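The Grasp Planner That Learned to Wait

The control software at Vedoton used to fail in a way that looked like haste. The arm would reach a bowl, close its fingers on whatever stood in it, and begin lifting while the contact forces were still settling. In simulation the object then slid, spun, or shot sideways through the rim. On hardware it usually just fell.

Dzifa Sulemana inherited the problem when she took over the manipulation stack in February. The planner at that point was a single optimizer that took a target pose and returned a full trajectory, from approach to retreat, in one call. It had no notion of a phase. If the hand touched something earlier than predicted, the trajectory carried on regardless.

Her replacement, called Leladine inside the company, splits the motion at each expected contact. Every segment has an entry condition, an exit condition, and a timeout. The planner solves only the segment it is in and a coarse version of the next. When the exit condition fails, control passes to a recovery routine that backs the hand out along the path it came in on.

"The old code was faster on paper," Sulemana says. "It also had no place to put the information that something had gone wrong."

Most of the development happens in simulation, with simple rooms and very little furniture. Bowls get a disproportionate share of the test cases. A multi-fingered hand working over a rim has to keep its fingertips clear of the wall on the way down, and the collision geometry matters more than it does for a block on a flat surface.

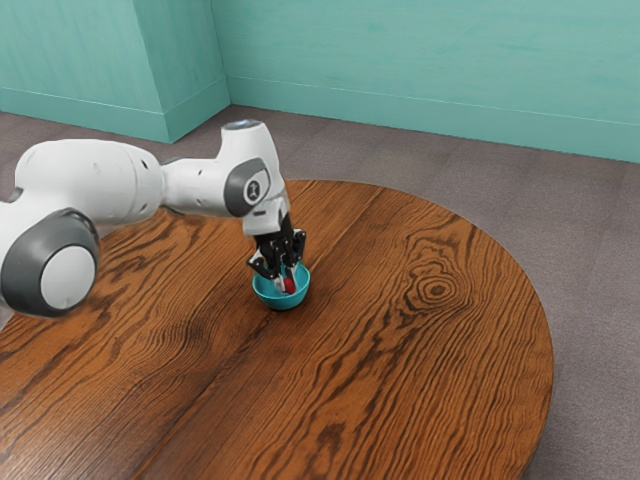 A bowl case in simulation, with the fingers inside the rim.

Yevhen Harasym maintains the collision models. The first version wrapped each bowl in one convex hull, which closed over the opening and made the interior unreachable. The planner reported every such target as infeasible, correctly, given what it had been told. Harasym now breaks each bowl into 13 convex pieces. Finer decompositions were tried and dropped: they slowed the distance queries and changed few of the resulting grasps.

Contact settings took longer. The simulator resolves friction iteratively, and at the default iteration count a thin rod held between two fingertips creeps downward even under a firm grip. Raising the count to 200 stopped the creep and made each run too slow for the nightly suite. The team settled on a variable count that rises when three or more contacts are active and drops during free motion.

The nightly suite, Brilton, runs 4,000 episodes with randomized object poses, friction values, and sensor delays. A failed episode is saved with its random seed and replayed the next morning with logging turned up. Myroslav Tkachuk, who wrote the replay tool, spent much of his first month making runs deterministic. Two of the bugs were in thread scheduling. The third was a hash map whose iteration order decided which finger closed first.

Perception is kept deliberately crude at this stage. The planner receives object poses from the simulator with noise added, and a separate process drops updates at random. Estíbaliz Iglesias, who leads perception, objects to the noise model. Real pose errors are correlated, she points out, and an estimator that misjudges a handle in one update will tend to misjudge it in the next. Independent noise lets the planner average its way out of trouble. A correlated model is in review.

The transfer to hardware goes through an interface layer named Hladun, which exposes the same segment calls to the simulator and the physical controller. Timeouts are the one part that does not carry over cleanly. A segment allowed 600 milliseconds in simulation may need twice that on the physical arm, where joint velocity limits are set lower. Those values are still tuned by hand and stored in a file that Sulemana would like to delete.

The recovery routine has one open defect. If a finger is wedged against the rim when the hand backs out, the bowl comes with it. The present fix relaxes the fingers before retreating, and that releases any object they were holding. A patch that relaxes only the finger in unexpected contact is scheduled for the next release.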